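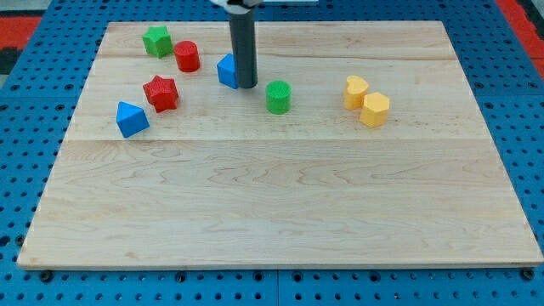 Last changed: Mar 4, 2022

Songül Polat and Omid Soltani spent most of the winter comparing two end effectors on the same arm: the Ivton, a parallel-jaw gripper they had used for two years, and the Đinh, a single cylindrical finger that hangs straight down from its mount and moves objects by pushing them. The work was done at Skeletura, where Polat runs the manipulation bench and Soltani maintains the controller software. I spoke with both of them at the bench and later by phone.

The task is tabletop rearrangement. Small plastic blocks in four colors are placed on a wooden board, and the arm has to bring one of them to a target pose given as a position and a heading. The set has stars, cylinders, a heart, a hexagon, a pentagon and a triangular prism. Polat chose the shapes for their contact behavior.

"A cylinder has no stable face to push against," she said. "If your contact point is a little off the line through the center, it rolls around the finger and you lose it. The hexagon gives you a flat side. The heart has a notch, and the finger settles into the notch if you approach from that end. The stars are the ones people underestimate. The finger can end up between two points, and then you have two contacts and the block turns with you."

The Ivton handled single blocks in open space without much difficulty. Its trouble was clearance. Both jaws need room on either side of the object, and when two blocks are close together, as the heart and the hexagon often are in the test layouts, one jaw lands on the neighbor. The planner then rejects the grasp or has to move the second block first.

"We were spending more planning time on getting the jaws in than on the motion itself," Soltani said. "With the Đinh you need one free patch of wood the size of the finger plus a margin. We set the margin at 8 mm and left it there for the whole comparison."

They ran 505 trials. Of these, 181 used layouts in which at least two blocks were too close for the Ivton to enter from any heading. In the crowded layouts the Đinh reached the target pose more often. In the open layouts the Ivton was faster and its final heading error was smaller, which Polat had expected.

"When you hold a thing, you know where it is," she said. "When you push a thing, you have an estimate. Every push adds to the error, so you have to look again and correct. That costs time."

Looking again was a problem of its own. The finger is tall compared with the blocks, and when it is lowered close to one of them it covers part of the outline. The camera view at the bench has the finger coming down near the center of the board, so a block just behind or beside it loses an edge. Soltani first tried to mask the finger out using the known pose of the arm and fit the shape to whatever was left.

"The pentagon was bad for this," he said. "Hide one side and the fit will take a rotation that's wrong by one face. The error is repeatable, so it looks like a good measurement. We changed the sequence so that the arm lifts and moves aside before each heading estimate. Position we still take with the finger down."

I asked why they did not add a second camera. Soltani said they had one on order and that it would go on the left side of the table. He did not want to change the sensing halfway through a comparison of end effectors.

The board was a smaller matter, though it took up a week. It is pale maple, bolted to the blue perforated table. Polat had started with bare table, but the blocks caught on the rims of the holes. The board solved that and introduced visible grain, which the segmentation step sometimes took for shadow edges. A color threshold dealt with most of it. The yellow blocks needed their own setting, being nearest to the wood in hue.

There is also a seam between planks. Ánh Trịnh, who wrote the contact model, asked for a set of pushes across it in both directions to see whether it changed the friction estimate. "No difference I could separate from noise," Polat said. "She has the logs if anyone wants to argue."

Both end effectors were driven by the same Lirkalent controller. It was running at 200 Hz for the position loop, and the force threshold was the setting that gave the most trouble. Set low, the arm stopped whenever the finger brushed the wood. Set high, it kept pressing when the height was wrong. Diệp Giáp suggested touching the board at several points before each session and fitting a plane to the readings. They now do this every morning and again after anyone has loosened the bolts.

"The surface isn't parallel to the arm base, and I don't expect it to be," Soltani said. "I just want the number."

Asked which one they would keep, Polat said the Đinh stays on for the pushing work and the Ivton goes back on in November, when the stacking tests start. A tool changer has been discussed. Swapping by hand takes her a few minutes, plus recalibration, and she does not think the extra weight at the wrist is worth it yet.

Siamak Rostami has asked to repeat the crowded layouts with a softer tip on the finger. The tips have been cut but not mounted. Soltani wants the second camera in place first.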